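Brellevdale Household Baskets and Containers Collection

Data card and general notes
Last revised 2024-01-02

Summary

The Brellevdale Household Baskets and Containers Collection is a set of photographs and accompanying written records concerning open baskets, trays and small storage containers of the kind kept in ordinary homes. It was prepared by the Plevwood Household Objects Program for use by persons studying domestic storage, the upkeep of woven goods, and the arrangement of shelves, pantries and linen cupboards. The collection is maintained at Brellevdale and is available on written request.

This card sets out what the collection contains, how the records are arranged, which terms are used and how they should be understood. Users should read it in full before working with the files. Where this card and an older file note disagree, this card is to be followed.

Contents of the release

The present release covers 40 containers. Each container has its own folder, and each folder holds the following:

photographs of the container
one record sheet in plain text
one condition note, where a condition note has been written
one use note, where the previous owner supplied one

Condition notes are missing for four of the containers. These arrived after the February intake had closed, and their notes will be added in a later release. The absence of a note should not be read as a statement that the container is in good order.

Record sheets

A record sheet gives the container number, the type, the general form, the main color, the kind of weave if there is one, the kind of rim, and the outside measurements. Measurements are taken in inches at the widest point, with the rim included. Depth is taken on the inside, from the floor of the container to the level of the rim. Earlier sheets gave depth on the outside. All such sheets have been measured again and corrected.

Color is entered in everyday words: brown, dark brown, gray, natural, white. Shade names used by sellers are not entered, even where a label is still attached. If a container has more than one color, the color covering the larger part of the outside comes first.

Terms

Basket. An open container with woven sides. A container with solid sides is entered as a tray or a box, even if it is sold as a basket.

Wicker. Used for the method of weaving only. It says nothing about the material. A basket entered as wicker may be of willow, rattan, paper cord or a synthetic strand.

Strand. Any single length of material that runs through the weave. Flat and round strands are entered separately.

Rim. The finished upper border of a container. Rims are entered as braided, wrapped, folded or plain. A braided rim is one in which the strands visibly pass over one another along the border. A wrapped rim has one strand wound around a core.

Open weave and close weave. A close weave is one in which neighboring strands touch over most of their length. Light may still pass through a close weave at the crossings, and this alone is not a reason to enter the weave as open.

Floor. The inside bottom surface. The outside bottom surface is called the base. The two are often woven differently, and condition notes treat them separately.

Material entries

Material has been the most difficult field to fill. Many household baskets sold as rattan are made in whole or in part from synthetic strands, and the two can be hard to tell apart by eye once the basket has been in use. The program does not cut, burn or soak any part of a container in order to identify it. Material is therefore entered from a label or a seller's receipt, or else it is entered as "not determined." Users who need a firm identification should not rely on photographs for this purpose.

Calum Leckie, who prepared the first set of record sheets, entered material by touch and appearance. Those entries have been kept in a separate field named "first opinion" and should be treated as such. In two cases a receipt was found later and did not agree with the first opinion.

Sources of the containers

The containers came from households in and near Brellevdale, by gift or by loan, and from the closing stock of the Wasum housewares shop. Loaned containers have been returned. Names and addresses of households are not part of the release, and no request for them will be granted.

Shop stock is marked "W" after the container number. These containers had not been used in a home and show no wear from use, although several show marks from stacking. They should be left out of any study of wear.

How the containers were handled

Containers were emptied, brushed with a soft dry brush and left to stand for one day before measuring. Loose liners were taken out and recorded on a separate line. Sewn liners were left in place. No container was washed, oiled or varnished. Broken strands were left as found and were not tucked back into the weave, as this changes both the measurements and the appearance of the wall.

Woven containers should be lifted from beneath with both hands, or by the handles where these are sound. Lifting by one side of the rim places the full weight on a short length of border and is a common cause of splitting at the corners – rectangular baskets suffer more from this than round ones. The same advice applies at home, particularly where a basket is pulled from a high shelf by its front edge.

Photographs

Photographs show containers from a range of heights and angles. A uniform set of front, side and top views was considered and set aside, as containers in use are seldom seen squarely. Users should expect slanted views, views into the container, and views in which part of the container lies outside the picture. Measurements must be taken from the record sheet. They cannot be recovered from the photographs with any useful accuracy.

Lighting was not made uniform. Light coming from behind a woven wall can make that wall look paler than the others and can make the weave look more open than it is. The main color should therefore be read from the record sheet, and a single pale area in a photograph should not be reported as fading without checking the condition note.

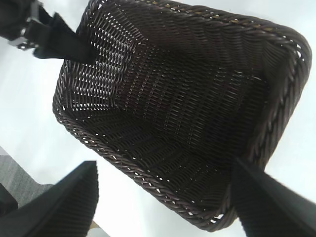
For dark brown baskets, further care is needed. Dust, small breaks and dull patches are difficult to make out against a dark floor, and a shiny strand may catch the light in a way that resembles a scratch. The person writing the condition note worked with the container in hand, and the note is to be preferred over any reading of the photograph.

Condition notes

Condition is described in words. An earlier point score was dropped after Vojtěch Kratochvíl compared two rounds of scoring and found that the same container often received different scores from the same person. The words now in use are sound, worn, loose, split and broken. More than one word may be entered, followed by the part concerned, for example "rim worn, base loose." A container entered simply as "sound" was checked at the rim, walls, floor, base and handles.

"Worn" refers to the surface only. "Loose" means that strands can be moved with light pressure of the finger. "Split" means that a strand has opened along its length but still holds. "Broken" means that it no longer holds.

Use notes

Use notes are the words of the household, with spelling corrected and names removed. They differ greatly in length. Some give only "towels" or "bread." Others describe several uses over many years, and one runs to 50 lines concerning a mending basket and its contents. They have not been shortened. The statements in them have not been checked.

A field named "last use" has been added for convenience. It contains one of the following words: kitchen, linen, toys, papers, mending, garden, none, not known. "None" is used for shop stock only.

Suitable uses of the collection

The collection is suited to teaching the terms used for woven containers, to preparing household guides on storage and care, and to comparing forms of rim and weave. It may also be used to practice the writing of condition notes, provided that learners are given the photographs and record sheets first and the existing notes afterward.

The collection is too small to support statements about which baskets are most common in homes. It leans toward rectangular forms, which were more often offered than round ones, and it contains few containers with lids.

Known faults

Handles were not measured in the first part of the work. The handle field is blank on those sheets, and a blank does not mean that the container has no handles. Containers without handles are entered as "no handles."

Two folders were at one time stored under each other's numbers. This has been put right in the present release, but users holding an older copy should replace it.

Terms of use

The photographs and records may be used for study, teaching and non-commercial publication, with credit to the Brellevdale Household Baskets and Containers Collection. Use notes may be quoted in part. They may not be attributed to any person or household. Commercial use requires written permission from the program.

Corrections and requests

Corrections should be sent in writing to the Ševčík Reading Room, Brellevdale, marked for the attention of Vojtěch Kratochvíl. Please give the container number, the field concerned and the reason for the correction. Accepted corrections are entered in the change list with the old value kept beside the new one. Requests to view a container in person can be considered only for those held by the program – loaned items are no longer on the premises.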